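Recording Towel Demonstrations: Tips for Station Operators
Nandstead Household Tasks Program
Revised October 26, 2022

The following tips apply to all two-arm towel sessions recorded for the Burnbridge set. Operators should read them before the first session of the day.

1. Find a short end first
A demonstration is easier to learn from when the grasp begins at a recognizable part of the cloth. On printed towels, use the colored border at the short end and bring the open fingers to a corner before closing.
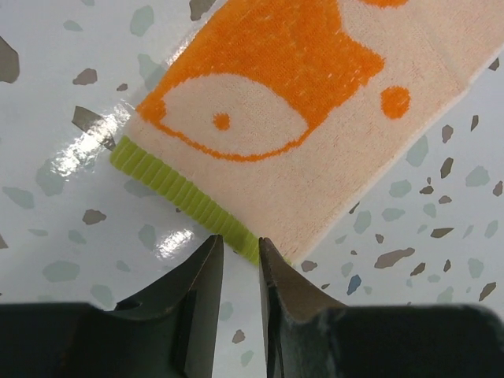 2. Take a modest pinch
Gather only as much terry cloth as the fingers need. A deep grasp pulls the print out of shape and makes the next move hard to repeat. Check the wrist view before lifting.
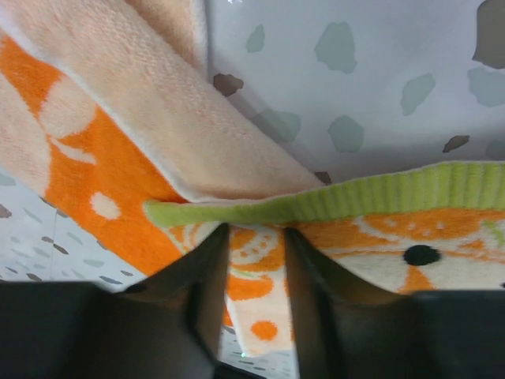
Wrist view: fabric gathered between the fingers, just below the green border.

3. Vary the starting state
Each set of 49 episodes should include twisted, folded and bunched starts. Do not tidy the cloth between episodes. Drop it from a different height each time and accept the result.

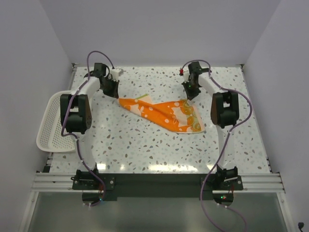 Operators tend to repeat a favorite arrangement after the first hour. Changing places every 10 episodes reduces this, and the change should be entered in the Nillex log.

4. Finish flat and hold still
End each episode with a short pause so that the final state is clearly recorded.
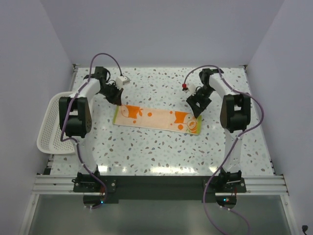
Episodes are reviewed against a single standard for the final state. The towel should lie flat across the middle of the table with both end bands showing. A slight slope from left to right, as here, is acceptable. Wrinkles that hide a band are not, and such episodes should be marked "partial" and kept.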